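Search this site Search Go

Last updated: September

Print this page | E-mail this thread

Kwabena Amegashie
Posts on moving the Nutsugah stores, collected in order

1/ We are moving the small parts store from the old Nutsugah unit to the new one this month. A few people asked how we're packing it, so I'll put it in one thread and add to it as I go.

2/ Size of the job: 347 lines on the stock list. Most are small. Fuses, clips, glands, offcuts of sleeving, a lot of short cable sets. The racking went over first and is already bolted down.

3/ The floor at the new place was done before we got the keys. Green epoxy, very shiny. It shows every footprint, and a pallet truck with a bit of grit in the wheel will mark it. We've put a mat by the roller door and wheels get wiped there.

4/ Nothing gets dragged. If a box is too heavy to lift, it's packed wrong and gets split. Fuseini Fiadzo had to split four of mine on the first morning, so I'm following this too.

5/ Boxes. We looked at plastic totes from Brokus and they're good, but the price for the number we need was silly for a move of a few miles. We're using divided cardboard boxes left over from a Dendus delivery – the sort with slotted card partitions inside.

6/ The dividers come in strips that slot together. They arrive flat. Push the long ones in first, then drop the short ones over. If they won't sit level, one of the slots is torn halfway. Swap the strip and carry on.

7/ Rough edges on the card don't matter. You get fluff on your sleeves and bits on the table. Brush the table down between boxes or the bits end up in with the connectors.

8/ What goes in a compartment: one cable set, one compartment. Coil it to the width of your hand, one twist tie, plug ends tucked into the middle. If it springs up over the divider a little, leave it. If it springs up a lot, it needs a bigger box.

9/ Don't mix lengths in the same compartment even if the colours match. We have 900 mm sets and 3000 mm sets in the same four colours and they are a pain to tell apart once they've been squashed together.

10/ Start in a corner and work along the row. Leave the compartments you aren't using empty, don't fill them with odds and ends. An empty one is quick to check. One with three loose ferrules and a cable tie in it has to be tipped out and sorted.
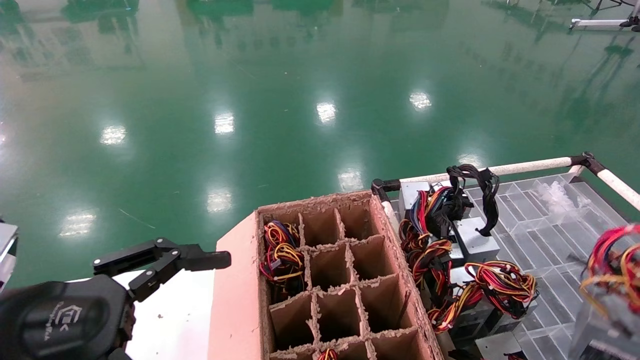
11/ Labels

Write on the long side of the box and on one end, never on the lid. Lids get swapped. Marker straight on the card is fine. On the coloured panels use a white sticker or you won't be able to read it under the lights.

12/ Each label has the shelf number at the new unit, the first and last stock line in the box, and your initials. Leave the old shelf number off. We tried both on the first few and people put them away by the wrong one.

13/ Box 71 is missing its sheet. If you packed it, please tell Fuseini what's in it before it goes on the van. It's on the end of the bench for now.

14/ Tape: one strip along the bottom seam, one across it. On top just fold the flaps over and under. We open these again the same day and I don't want to be cutting tape next to cable.

15/ Someone asked about the Delleo reels. They stay on their own pallet, wrapped, and go last. They don't fit any of the divided boxes and they roll if you look at them.

16/ Unpacking is the same thing backwards. Box on the table, tick the sheet, coil goes to the shelf bin. Lift the dividers out in one piece if you can, fold them flat and keep them. We need them again for the second load.

17/ Second load starts at half past eight. Park round the back, the front bays belong to next door.

Print this page | E-mail this thread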